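Handheld gripper build, wide lens or not?

kwok3807
2nd rev of the handheld gripper is together. Printed fingers, trigger off an old caulk gun, fisheye on top. Shop bench is taken so did the first try upstairs. Lens mounted flipped, havent fixed it in software yet. Want it to pick up flowers by the stems without mashing them.

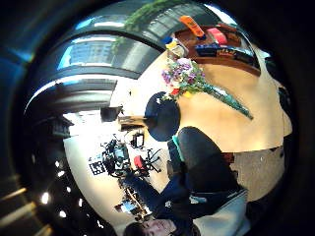
Raw view, rev 2. Bouquet and the black disc in the middle.

Flolach
Way too wide imo. You're getting ceiling lights and half the office, bouquet is small. I'd go narrower

Ningsih Kusuma
Disagree. Wide is the point, you want the room in there for tracking. Ceiling beams and the window are good features. Narrow lens lost track on me every time I turned my wrist.

Flolach
ok but then stems are like 3 pixels when you downscale

Ningsih Kusuma
So crop. Keep the full one for tracking, crop for the grasp. Two streams same camera

hindard_22
what foam on the fingers? hard PLA is gonna crush stems

kwok3807
No foam yet. Was going to try silicone tape. Keeping the lens for now, will try the crop thing. Flip is one line I just keep forgeting

Flolach
fine but post the crop next to it, I still say narrower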